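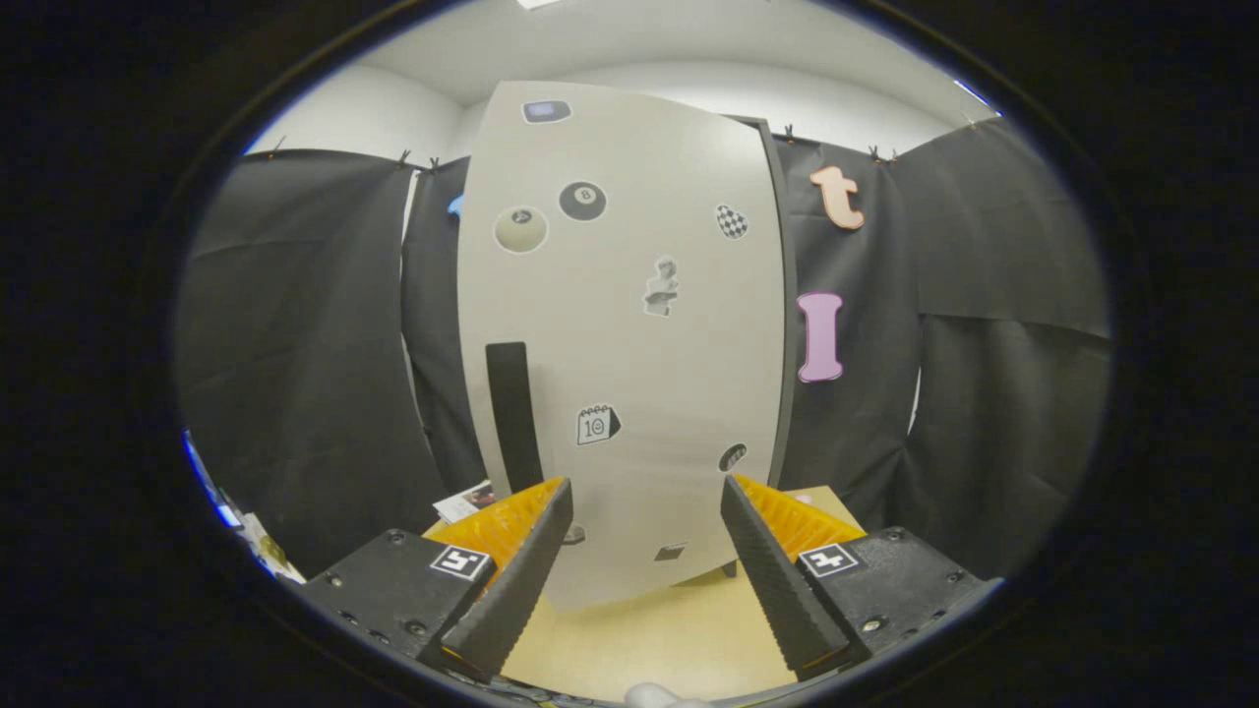

Call for participants: help us write the good-practice guide for hand-held gripper recording

Posted 8/2/26 by Lachlan Mowat

Zadton is looking for seven people to join the working group behind our first good-practice guide for recording with hand-held grippers. You'd be doing real recording work and then arguing (nicely!) over what the rules should say. If you've ever come home from a long session muttering that there has to be a better way to log a bad take, we would love to hear from you.

The draft covers session setup, how to write up a task, when to throw a take away, and how to check the markers on the fingers before you start. It runs to 2 parts, one for the person holding the gripper and one for the person checking the recordings afterward. Part one is in decent shape. Part two is a mess, and I say that as the person who wrote most of it.

We work a lot with soft, awkward everyday things, slippers and the like, and that's where the draft is thinnest. What counts as a clean grasp on something fuzzy? Does it matter which side it's lying on when you start? Should a bow on the top be tied the same way every time, or is a bit of variety good for the robot that learns from it?
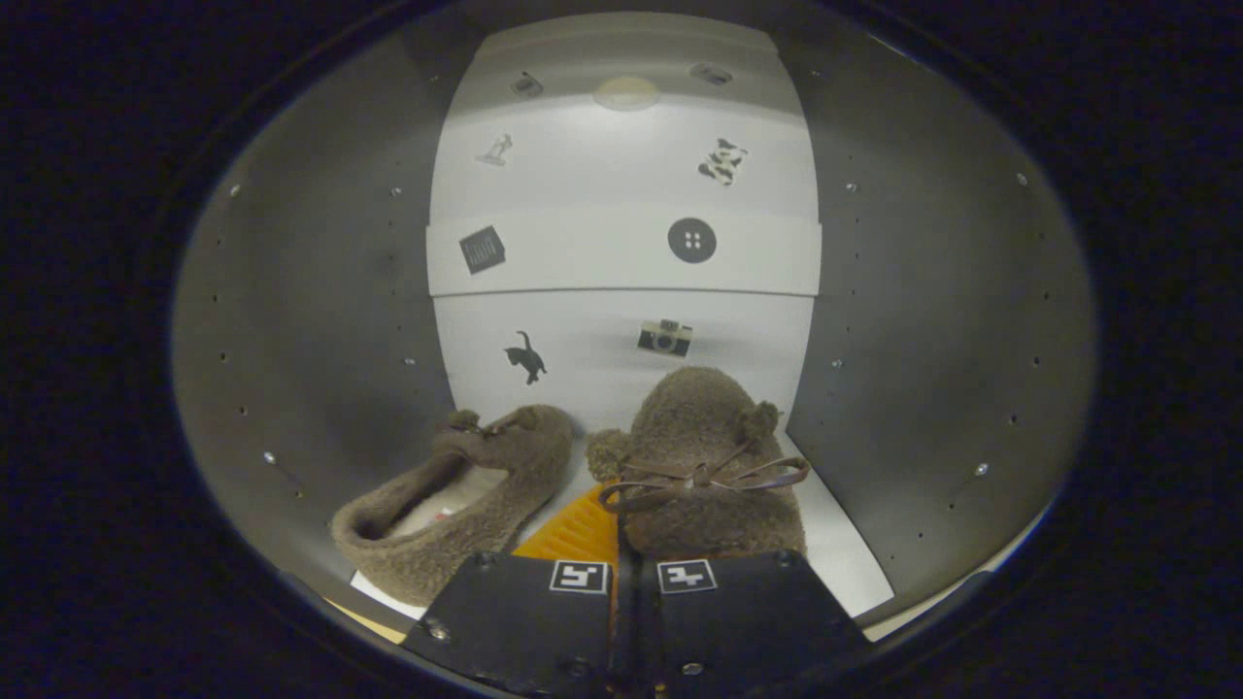 We also want firm wording on backgrounds. Stickers and cloth are cheap ways to change how a workspace looks, and everybody has a different habit for when to swap them and how to note it down. Pick a side and come defend it.

What you'd do:
- record short tasks with the gripper, following the draft rules to the letter
- mark up every rule that slowed you down or made no sense
- review takes from other members of the group
- join the group calls and vote on the final text

You don't need a robotics degree. Steady hands help, and so does being fussy about notes. People who have worked in labs, warehouses, kitchens or repair shops have given us some of our best comments so far – please don't rule yourself out.

Sessions start in May at our Treltovberg site. Each participant gets a flat fee of 3,000, paid in two parts, and is credited by name in the guide unless they ask us not to.

To apply, send a page about yourself and one rule you think every recording team should follow. Finlay Strachan reads all of them and will write back either way.

Recent items
Semple checklist: what to look at before the first take
Notes from the Arenska workshop on labeling failed grasps
How we reviewed 2,000 takes and what we'd change

Comments

dmk_bench: Can I apply if I'm left-handed? Some of the setups I've used were a pain.

Finlay Strachan: Yes, please do! There's one line on that in part one and it needs to be a page.

Orla P.: Is part two available to read before applying? Happy to see it messy.

Lachlan Mowat: Drop me a note and I'll send it over – red ink welcome.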